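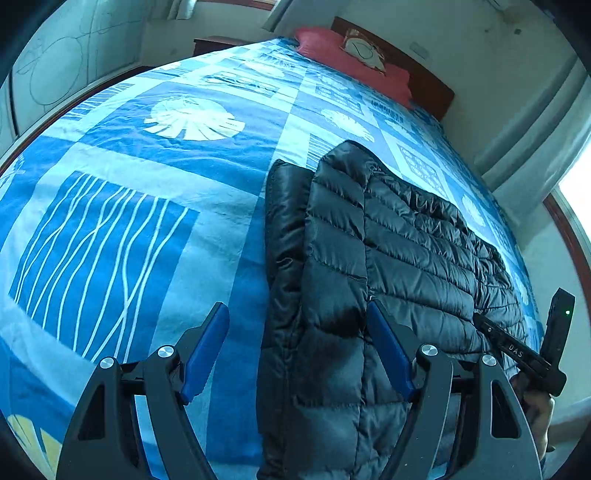 ベッドの上の黒いキルティングジャケット。青い柄のベッドカバーと一緒に。

衣類と寝室の整理スタッフ募集(Wotaso 衣替えサービス)

Wotaso では、お客様のお宅で衣類をたたみ、包み、収納する仕事をしてくださる方を募集しております。勤務の開始は十二月です。経験のない方も応募できます。

私はこのサービスの責任者をしております、Mohsin Orakzai と申します。日本語は大人になってから勉強しましたので、この募集の文章に少しかたいところがあるかもしれませんが、内容はスタッフと一緒に確認いたしました。読んでわからないところがありましたら、どうぞ遠慮なくお問い合わせください。

仕事の内容

お客様の多くは、冬の上着の置き場所に困っていらっしゃる方です。中綿やダウンの入ったジャケットは、ハンガーにかけると隣の服を押しますし、引き出しに入れると引き出しが閉まりません。玄関のいすの上に一か月も置いたままになっている、というお宅も珍しくありません。私たちはそのようなお宅に二人で伺い、上着や寝具を広げて、状態を見て、たたんで、しまう場所をお客様と一緒に決めます。

作業の場所は、たいてい寝室です。整理のための大きな机があるお宅は少ないので、ベッドの上を作業台としてお借りします。ダブルベッドでしたら、大人の上着を縦に置いても、そでを広げる余裕があります。シングルベッドの場合は、一着ずつ順番に行います。お客様のベッドカバーの上に直接物を置くことになりますから、始める前に必ず「こちらに置いてもよろしいですか」と聞いてください。カバーを外してほしいとおっしゃる方も、清潔な布を敷いてほしいとおっしゃる方もいらっしゃいます。布は会社の袋に入っています。

一回の訪問は午後一時から五時までが基本です。途中で十五分の休憩があります。最初の一時間は、服を出して分ける作業でほとんど終わります。たたむ作業はその後です。急いでいるときほど、分ける作業を短くしたくなるのですが、そこを短くすると後で箱をもう一度開けることになりますので、お気をつけください。

上着のたたみ方について

面接のとき、よく「きれいにたたむ自信がありません」と言われます。たたみ方は研修で覚えますので、今できなくてもかまいません。会社では、横にステッチの入ったジャケットを次のようにたたんでいます。

まず、ポケットの中をお客様に確認していただきます。スタッフが手を入れてはいけません。ファスナーを上まで閉め、前を下にして置きます。そでを背中の方に折り、両方のそでの先をすその方に向けます。次に、左右の身ごろを少し内側に折ります。このとき、横のステッチの線が左右で合っているかを見てください。線が合っていると、後で折ったときに厚さがそろいます。最後に、すそからえりに向かって、手のひらで空気を静かに出しながら折ります。

強く押さないことが大切です。つやのある生地は、強く押したところに細かいしわが残ることがあります。圧縮袋は、お客様が希望された場合だけ使います。ダウンの上着については、圧縮したまま長く置かない方がよいことを先に説明し、それでも希望されるときは、記録用紙にそのことを書いてください。

黒い上着は、ほこりや糸くずがよく見えますので、たたむ前に洋服ブラシをかけます。ブラシは上から下へ、同じ方向に動かします。粘着のローラーは生地によって跡が残るので、会社では使用しておりません。

寝具の扱いについて

上着の次に依頼が多いのは、ベッドカバーと毛布です。四角い模様を並べたデザインのカバーは、模様の境目で折ると、形がまっすぐになります。葉や貝のような大きい柄があるときは、できるだけその柄が外側に出るようにたたみます。棚に並べたとき、お客様がすぐに見つけることができるからです。小さい決まりですが、お客様に喜ばれます。

大きいカバーは二人でたたみます。一人が角を持って、もう一人が反対の角を持ち、声をかけてから動いてください。「半分にします」「はい」という、それだけの声で十分です。黙って動くと、たいてい逆の方向に折ってしまいます。私も最初の年に、何回もしました。

研修について

研修は、事務所の二階にある 71 平方メートルの部屋で行います。ベッドとたんすと、練習用の衣類があります。練習用の衣類は、今年の春に数えたところ 379 点を超えていました。ほとんどは寄付していただいたもので、古いコートもあれば、赤ちゃんの毛布もあります。サイズも生地もばらばらですから、よい練習になります。

研修の担当は Themba Engelbrecht です。以前はホテルの客室係として働いていました。教え方はていねいですが、角がそろっていないときは、もう一度最初からになります。研修の時間にも、同じ時給をお支払いします。研修は合計で四日間です。三日目からは、実際の訪問に見学として同行していただきます。

練習の最後に、たたんだ上着を箱に入れて、ふたをする確認があります。使用する箱は Trornora の布製の収納箱で、前に小さい窓があります。窓からえりの部分が見えるように入れてください。お客様がご自分の箱を使われる場合は、その箱に合わせて折り方を変えます。

勤務の条件

雇用の形:パートタイム
時給:1870 円(研修中も同じ)
勤務時間:午後一時から午後五時まで。ご希望により午前九時からの訪問もあります。
勤務日数:週に二日から四日まで。前の月の二十日までに希望を出していただきます。
交通費:全額支給
服装:動きやすい長ズボンと、無地の上衣。エプロンと室内用の靴下は会社で用意します。
持ち物:筆記用具、飲み物、ハンカチ
保険:法律で決められたものに加入します。

指輪、腕時計、長いネックレスは、作業中は外していただきます。生地に引っかかることを防ぐためです。つめは短くしてください。香水と、香りの強いハンドクリームもお控えください。手が乾燥する方には、香りのないクリームを事務所に置いてあります。

応募していただきたい方

お客様のお宅の中に入る仕事ですので、約束の時間を守ること、見たことを外で話さないことをお願いしています。服の数が多くても少なくても、高くても安くても、同じように扱ってくださる方を求めています。

日本語は、お客様と簡単な確認ができれば大丈夫です。現在のスタッフにも、私のように外国から来た者がいます。訪問のときに使う言葉は決まったものが多いので、研修で一枚の紙にしてお渡しします。漢字には読み方をつけてあります。

立ったり、かがんだりする姿勢が続きます。ベッドの高さはお宅によって違い、低いベッドでは腰が疲れます。ひざをついて作業してもかまいませんので、ひざ用の小さいクッションを会社の袋に入れています。重いたんすを動かす作業はありません。動かす必要があるときは、Zaidi という別の会社に依頼しております。

羽毛や動物の毛にアレルギーのある方は、面接のときに教えてください。訪問先を調整できる場合があります。猫や犬がいるお宅もあります。

よくあるご質問

服を捨てるように、お客様に勧めることはありますか。
ありません。私たちはしまう仕事をしています。お客様が迷っていらっしゃるときは「保留」の箱に入れて、ベッドの足元の方に置いておきます。最後にもう一度お聞きして、まだ迷っていらっしゃれば、そのまま収納します。

洗濯もしますか。
洗濯はいたしません。汚れに気がついたときは、お客様にお伝えし、収納しないで別に置きます。

一人で訪問することはありますか。
ありません。必ず二人で伺います。初めの一か月は、経験のあるスタッフと組みます。

男性も応募できますか。
もちろんできます。性別と年齢は問いません。ただし、お客様から同性のスタッフを希望されることがあり、その場合は組み合わせを変えます。

途中で服を破いてしまったら、どうなりますか。
すぐにお客様に伝えて、その後で事務所に電話をしてください。会社の保険で対応いたします。隠さないで報告してくだされば、スタッフが費用を払うことはありません。

応募の方法

履歴書は必要ありません。お名前、連絡先、勤務できる曜日と時間、それから、ご自宅で冬の上着をどのようにしまっていらっしゃるかを二、三行で書いて、当サイトの応募フォームからお送りください。上手な収納でなくてもよいです。いすの上に置いています、と書いてくださった方も、今一緒に働いています。

受付のあと、五日以内に Orakzai から電話かメールでご連絡いたします。面接は四十分で、後半に上着を一着たたんでいただきます。どのような順番で進めるかを見せていただくためのもので、点数はつけません。ご自分の上着を使ってもかまいませんし、事務所のものをお貸しすることもできます。

面接の場所は、Ravanix ビルの三階、Wotaso 事務所です。入口が道路の反対側にありますので、建物の横の細い道を通ってお入りください。エレベーターは小さいですが、ベビーカーも入ります。

募集は、必要な人数になったときに終了いたします。ご応募をお待ちしております。

Wotaso 衣替えサービス
採用担当 Mohsin Orakzai
電話の受付は午前十時から午後四時まで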